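Last updated in June. If your question is missing, please write to us through the contact page and I will add it when I can.

# Questions about the Lurno reading circle

**What is Lurno?**

Lurno is a reading circle for novels, mostly translated ones. We read one book at a time, we talk about it on Thursday evening in Marnthorpe, and afterwards the members write reviews for this site. I am Trí Mạc, and I look after the pages and answer the letters. English is my third language, so please forgive me if a sentence walks a little crooked.

**Must I finish the book before the meeting?**

No, but you must accept that we will speak about the ending. We tried for one season to keep the ending secret until the last half hour, and it made the conversation very stiff. If you are still in the middle, you are welcome to sit with us and listen.

**How long are the books?**

We try to stay under 300 pages. The rule was broken in spring for *The Salt Ledger*, and several members told me clearly what they think about this. The present book, *Ninh*, has 273 pages in the paperback. The hardback has larger print and different page numbers, so when you quote from it, please give the chapter also.
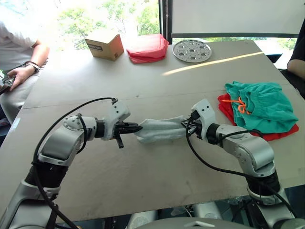 **Is *Ninh* a difficult book?**

The language is simple. What is difficult is the order of the chapters. The story begins when Ninh is already an old woman selling her house, then goes back to her school years, and then stays for a very long time in one single summer. I was lost at the beginning of chapter 6 and had to return two chapters. After the letter from the brother, it becomes much easier to follow.

Some readers found the mother too cruel. I don't agree, but I understand it. The author shows us her kindness only in small things, for example when she pays the neighbour's bill and says nothing, and it is easy to read past them.

**Which translation should I buy?**

There are two. The older one is more elegant, but it leaves out the songs. The newer one keeps the songs and has a short note at the back about family names, and this is the one most of us use. You may read the older one if you already have it at home. Only do not be surprised when we discuss a song which you cannot find.

**Can I get the book as a member copy?**

Yes. We order through Kutix, a small bookseller which sends the books in one parcel to Marnthorpe. Please tell me before the first meeting about a new title. Later orders are possible, but then you pay the postage yourself. Kutix does not take back a book if you have written in it, not even in pencil.

**How do I send a review?**

Paste it into the form on the review page. Attachments often arrive broken, with strange signs in place of the quotation marks. Please put at the top:

- the title and the author
- the translator, if there is one
- your stars, from one to five
- the name you want to see under the review

**How long should a review be?**

There is no minimum. The longest we have published was 3,244 words, on a family saga, and I read all of it twice. For most books, one page is comfortable for the reader. If you need two pages only to tell the plot, please make the plot shorter and tell us more about what you thought.

**Do you change the reviews?**

I correct spelling and the names of characters. I do not change opinions or stars. If a sentence is not clear to me, I write to you and ask, and the review waits until you answer.

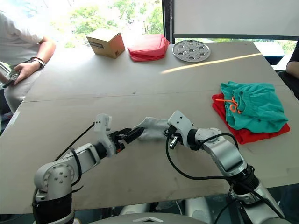 **May I give a bad review?**

Of course. We have several reviews with one star, and two of them are among the best writing on the site. I ask only that you speak about the book and leave the author's private life alone. "I was bored from chapter 4 until the wedding" is a fair remark, and useful too.

**What about spoilers?**

Write the word SPOILER on its own line before the part which gives something away. For a crime novel, I am strict about it. For other books I am less strict, but a death is always a spoiler, also when it is the death of a dog.

**Who chooses the next book?**

The members vote. Each person may suggest one title, and you must have read at least the first chapter of it yourself. We had once a winning title which was out of print for many years, so now I check with Kutix before the vote opens.

**Can I take part if I live far away?**

You can write reviews from anywhere. The talk itself is only in the room, because we tried it with a telephone on the table and the people at the other end heard mostly cups. I put a short summary on the site afterwards, usually at the weekend.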